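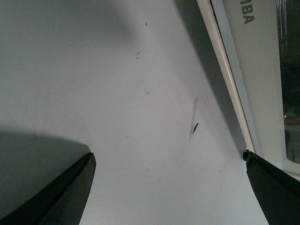

Can anything on the market work an ordinary toaster oven yet?

Posted by imudow_user414

I run the break room in a small trim shop. We have a cream benchtop oven with a pull-down door and two knobs, and a crew who will not be trusted with either. I keep seeing demos of arms that fold towels. I don't need towels. I need the door opened, the rack loaded, the dial turned and the door shut, ideally without the whole oven travelling off the bench.

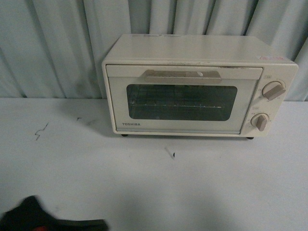 Budget is $400, which I realise may only cover the crate. Is it worth waiting, or should I keep labelling the knobs and hoping?

slowcooker_su

Wait. We trialled a Groltden arm at work in March and doors were its weak spot. The handle is easy enough to find. Following the arc down is another matter, and a light oven on short feet would sooner slide than open. Our fix was a strip of grippy mat under it, colour of your choice.

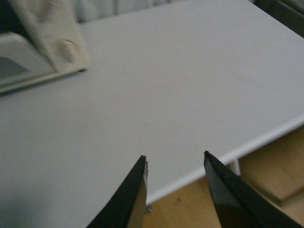 Knobs were worse. Ours took 24 tries to turn a timer to something a person would call toast. Pale grips on a pale panel don't help the vision side much either. If you do try it, clear the bench first and start with closing the door, as a shove is more forgiving than a pull. 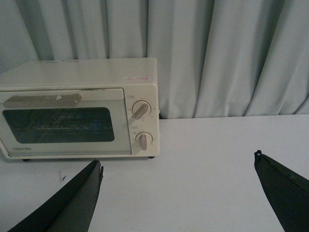
borkness1934 doesn't agree with the waiting part. Leave the dials set and put the oven on a switched outlet, if the manual allows it and the knobs are mechanical. Then the arm only has the door and the rack to worry about. Still won't do it for $400. My nephew will, and he brings his own cheese.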